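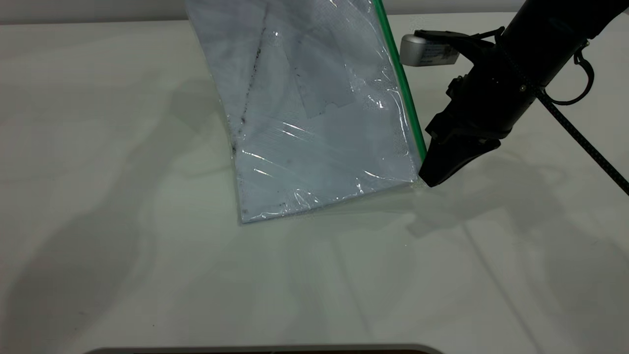

Resetting the fingers on the bag cell

Posted September 2021

The bag cell had been drifting for a while before I did anything about it. It still ran, but the pinch point on the zipper bags had crept far enough that I was adding offsets in software every few days, and offsets on top of offsets are how you end up with a program you can't read. So I took an afternoon, pulled the fingers, and set the whole thing up again from bare metal. These are my notes, mainly for the next time.

The cell is one arm over a white tabletop, a parallel gripper with tapered black fingers, a small camera at the wrist and a fixed one for the overview. The controller is a Skeltel unit. The bags are clear film with a green zipper and a slider, and they are the awkward part. Film creases, throws glare back at the camera and shifts when you touch it. The green is the only thing in view with any color worth thresholding on, so everything is referenced to the zipper.

Order of work

Fingers off first. Each is held by 4 screws, and I had one that was barely finger tight. That alone could explain most of the drift. I cleaned the seats with alcohol, checked the dowels for play, and put the fingers back with fresh low-strength threadlocker. Medium strength is too much for screws this small; I rounded one out in February learning that.

Next, tip alignment. Close the gripper slowly on a strip of paper and pull. The paper should drag evenly across the width of the tips. If it is tight at one edge and free at the other, a finger is cocked in its seat and no amount of calibration will fix it. Mine was cocked. I took it off again, found a crumb of old threadlocker under the shoulder, scraped it out, and the drag evened up.

Then the cable. The braided cable leaves the back of the gripper and needs enough slack for a full wrist turn without pulling on the connector. I jog the wrist to both ends of travel by hand speed and watch the connector, not the cable. If the connector moves at all, there isn't enough slack.

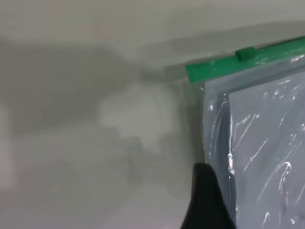 Kevden Makers' Group - Automation Bench

Once the mechanical side is right, I go to the wrist camera. Exposure is fixed, not auto. With auto on, a crease that catches the light pulls the whole picture down and the green goes dark enough to fall out of the threshold. I set it on a bare patch of table, then bring a bag in and check that the zipper is still well clear of the limit. White balance is fixed too, for the same reason.

The shadows of the arm on the table are a nuisance, but a stable one. They are soft and they are gray, so a hue threshold ignores them. An edge detector does not, and I spent a lot of evenings last winter on an edge detector before giving up on it. The film edge was weaker than the shadow edge in half the poses I tried.

For the approach itself I use a two-stage move. The arm comes to a standoff beside the bag, the camera finds the green, and the last stretch is done slow with the force limit turned down. Annelies Mulder, who runs a similar cell with a Sundeo arm, suggested splitting the force limit by direction: low going down, higher across. Her reasoning is that the table is what damages fingertips, while sideways contact with film costs nothing. I have copied that and kept it.

Touch-off comes last. Bring the tips down onto the tabletop at the lowest speed the controller will hold, record the height, lift, repeat 8 times and look at the spread. Before the rebuild, the spread was bad enough to see on the plot without zooming in. After it, the readings sat on top of each other. 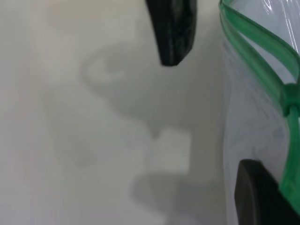 The other number I keep is the cycle count. The pads get looked at every 2000 cycles and replaced at 3100 whatever they look like. That second figure came off the log from the previous pair, which started losing grip on film at that count, and I have not found a reason to stretch it. A worn pad still holds a rigid part perfectly well, so a test block tells you nothing here. Test with film.

Log entries go in a plain text file: date, count, which screws were touched, touch-off readings, camera settings. I used to keep them in Mussa, but the export mangled the decimals and I went back to text.

Still open: the bracket on the gripper is due for stiffer hardware, and I want to write the zipper threshold into the startup check so that the cell refuses to run if the green is out of range. The startup check will probably come first, as the screws for the bracket are on back order.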